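Stollivside Camp: Workshop Notebook
Feb 6, 2019
4 min read

Entry by Arne Strobel. Copies to Malte Lammers and Su-bin Hyun.

Present in the workshop: Strobel, Hagedorn, Chang. The purpose of the day was to complete the winter check of the canoe fleet and the paddle store, and to agree what must be ordered before the spring staff arrive.

Canoes

The hulls were inspected on trestles in the order in which they hang. Two boats were found with cracked gunwales at the stern and have been tagged red. Hagedorn considers that both can be repaired in our own workshop with the ash strips kept from last season. The patch made on the Kasten boat has held its shape, although the edge is rough to the hand and should be sanded again. Seats on the older boats are to be re-laced by the craft group leaders during their training week, as was done previously.

Paddles and buoyancy aids

Short paddles for the junior cabins are in fair order. Several of the long ones have split tips and have been set aside for the varnish bench. Chang tested the buckles on all the buoyancy aids and withdrew those which slipped under load. Withdrawn items have been placed in the marked bin and must not be returned to the boathouse. The junior sizes are now short, and Lammers is asked to approve a replacement order from Stuleck.

Costs

The quotation from Stuleck stands at 1,716 for buoyancy aids, including carriage. The waterfront allowance for the season is 3,000, of which 300 is held back for rope, varnish and small fittings. Hyun has asked that the order be placed in February so that the goods may be checked before the boathouse is opened. I support this.

Climbing wall

The Zallevum holds were removed from the lower panels and washed. The threads on the left-hand panel are worn and the bolts do not seat properly. No group is to use that panel until new inserts have been fitted. A notice has been fixed to it.

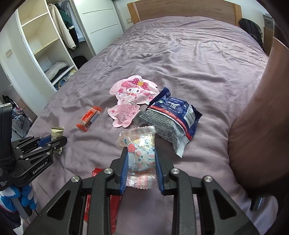 Staff training

Hyun proposes that the knots session be moved to the first evening, before the waterfront briefing. Agreed in principle. The lifeguard rota cannot be settled until the number of returning staff is known. Lammers will write to last year's leaders.

Outstanding

Strobel: sand the Kasten patch; cut ash strips to length.
Hagedorn: obtain inserts for the left-hand panel.
Chang: list of buoyancy aids withdrawn, by size.
Lammers: decision on the Stuleck order.

The key to the varnish cupboard is now kept on the hook inside the office door.

2 comments | 0 shares

Stollivside Camp Workshop | Contact the camp office | Back to top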